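Datasets > Textiles > Hamel Wash Log

# Hamel Wash Log

Shrinkage and color loss in household cotton, measured at home on ordinary machines. Maintained by Nafula Bakilana. Last updated 3/31/20.

The log has 1405 rows in `wash.csv`. One row is one item after one wash.

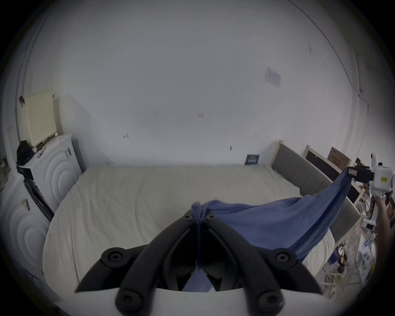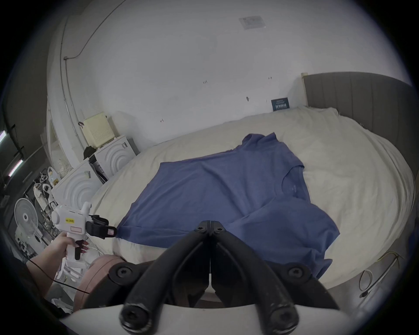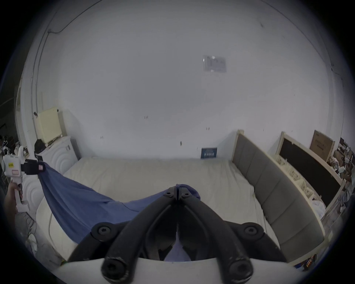 Wojciech Wróbel wrote back that the December rows should not be pooled with the rest: the Shemweta households changed detergent that month and the blues fade faster from there on. I have left the rows in and added a `detergent` column. Filter on it if you compare colors.

## Columns

- `item_id`: stays with the item for all its washes
- `kind`: shirt, towel, sheet, other
- `length_mm`, `width_mm`: laid flat, no stretching
- `temp`: dial setting, not measured water temperature
- `fade`: 0 to 6, read against the card in `docs/`
- `site`: Flellwood or Shemweta

## Method

Items are line dried, left overnight and measured the next morning. Shirts are measured from the collar seam to the hem, down the back. Towels are measured along both edges and the mean is entered. Each item was followed for 12 washes unless it was lost or torn.

## Known problems

- 200 rows from Flellwood have no width. The sheet was printed without that column.
- `fade` was read by Kheri Minja at one site and Musyoka Koech at the other. Their readings were never cross-checked.
- Tumble-dried items are marked `td` in the notes and should be dropped for shrinkage work.

## License

CC BY 4.0. Corrections go in the issue tracker, with the `item_id` in the title.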